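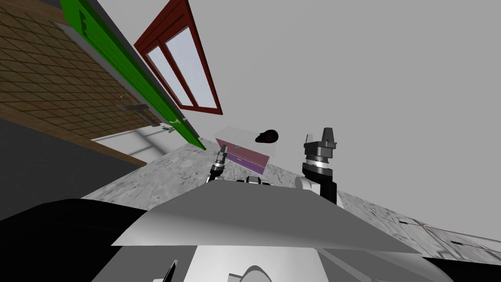

Vol. 44, No. 4

The Tilted Kitchen

By the time Chie Shimada came to work at Urnard, the kitchen already had its green door and its red window, and everyone had stopped noticing how ugly they were together. Valter Seixas had picked the colors years earlier, on an afternoon when he had a cold, and he defended them the way a man will defend a couch he paid too much for. The tiles were his as well, and the gray marble, which he had found in a folder of textures named "misc stone good."

It was a kitchen that existed only in the simulator, and the robot that lived in it had never held anything you could drop on your foot. The program that moved its arms was called Jindness. Nobody remembered where the name came from, although Valter told three different stories about it depending on who was buying lunch.

Chie's idea was simple enough that she was embarrassed to bring it up (she waited until November, and then she brought it up in the hallway, next to the coats). What if they tipped the view? Not the room itself, she said, waving a glove, the room could stay exactly as it was. Only the place the robot looked from. Lean it over until the walls ran downhill and the window hung like a picture after a party, and then ask it for the same old things.

"It'll be seasick," said Valter.

"It doesn't have a stomach."

"I meant me."

But he helped her, because he was a kind man and because he was curious, and for the rest of that month the two of them sat elbow to elbow at the long desk with the bad lamp. They ran the reaching task over and over, a different slant each time. The target was a see-through box with a purplish tint to the bottom of it, and a dark little oval thing that Valter called the bean and Chie called the mouse. They never did settle that, and the log has both words in it, sometimes on the same line.

The first nights were terrible. At a gentle lean Jindness did fine, and at a steeper one it went to pieces, swinging its right arm up toward the gray nothing beyond the window as though somebody had called to it from up there. Chie would watch the black fingers open on empty air and feel sorry for it, which she knew was silly, and she'd eat another cracker and start the next run. Her mother telephoned in the evenings, usually around seven, and asked what she had done that day, and Chie would say that she had watched a robot miss a box. "Still?" her mother would say. Still.

The fix came out of something Valter said while he was looking for his scarf. He said that when he was a boy his uncle had a boat, a leaky old thing called the Aliyu, and that the way you found your cup in rough water was by knowing where your own elbow was. You didn't look at the horizon, he said, the horizon was a liar. You looked at your arm and then you looked at the cup.

Chie went home and thought about that through supper and a bath. The robot could see itself, after all. There was that big pale shroud across the bottom of every view, and the white curve of its body, and the two arms rising up past it, and all of that leaned right along with the camera. They had been masking it out! It had seemed like clutter, and one of the earliest papers on the method said to crop it, so they had cropped it, and had gone on doing so ever since without a second thought.

She came in early, before the heat was on, and put the body back. Then she trained the thing again from the beginning with her coat buttoned to the chin.

They tested it on 2206 reaches, every one of them from a steep slant. With the body masked out, Jindness had managed 44 of them, and Valter said privately that he thought some of those were luck. With the body left in, it managed 1289. Chie read the number off the screen, and then she made Valter read it, and then she walked down to the sink and washed a mug that was already clean.

"It's a little over half," she said when she came back. "It's only a little over half, Valter."

"It's a little over half standing on its ear," he said. "You try it."

The write-up took them much longer than the work, as it always does. Valter wanted a paragraph about the boat and Chie took it out, and he put it back in as a footnote, and she let him keep the footnote. A reader from Drorkard wrote to ask whether the result would hold up in a real kitchen, on a real robot, with real light coming in. Chie wrote back that she didn't know yet but she would dearly like to find out. She added a line offering to change the color of the door.

Valter saw the letter before it went, and asked her, quite politely, to leave the door alone.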